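Skip to content | Home | Current issue | Archive | Authors | Contact
Search this journal Go
Print this article | E-mail this article

3. Materials and methods

3.1 Study sites and households

The survey was carried out in two towns, Ridton and Clekton, chosen for their similar housing stock and different waste collection schedules. Ridton collects food scraps separately every week. Clekton collects them with general household waste. Recruitment took place through letters left at each address on the selected streets, and 29 households in Ridton and 19 in Clekton completed the full period. Households that missed more than two evening meals in the diary were removed before analysis and are not included in these totals.

Each household kept a diary for four weeks in October. The person who cooked the evening meal recorded the start time, the number of people served, the main ingredients, and whether any food was put away for later. Food left on plates was scraped into a lidded tub and weighed on a kitchen scale supplied by the project. Peelings, bones, and coffee grounds were kept in a second tub and treated as unavoidable waste, following the sorting rules set out by Santoro in the earlier Kalora study.

3.2 Plate type and size

Plate size has been linked to serving size in earlier work, but the rim is often left out of the measurement. Two plates of equal outer width can differ a good deal in usable area if one has a broad, sloping rim and the other a thin, upright one. We therefore recorded outer width, rim width, and rim height for the plate used most often at the evening meal, and classed each plate as broad-rimmed, thin-rimmed, or rimless. Color was noted as light, medium, or dark and was tested only as a secondary variable.

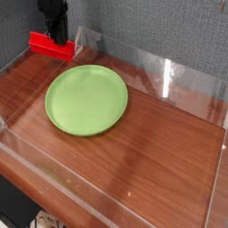 Figure 4. Round, light green plate with a thin raised rim, on a wooden tabletop.

Usable area was calculated from the inner width, measured from the inside edge of the rim. Oval and square plates were traced on paper and the area was taken from the tracing. Bowls were excluded unless the household reported using them for more than half of its evening meals, in which case the household was analyzed separately.

3.3 Weighing and correction

The scales were checked against a reference weight at delivery and again at collection. Drift was small and was corrected by assuming a constant rate of change between the two checks. The weight of the empty tub was subtracted from each reading. Where a household had forgotten to empty the tub overnight, the previous reading was subtracted instead and the entry was flagged.

A total of 975 meal entries remained after these checks. Entries with guests present were kept, with the weight of plate waste divided by the number of people served, whatever their age. Children's portions were not scaled. Barajas used an age-based scale in a similar survey, but the diary did not record ages in enough detail to repeat that step.
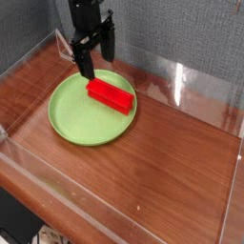
Plate waste per person was strongly skewed, with many zero entries, so a two-part model was used. The first part estimated the chance that any food was left, and the second estimated the weight left when it was above zero. Town, plate class, and usable area were entered as fixed effects, and household as a random effect. Start time was entered as early or late, with the division at 7 p.m.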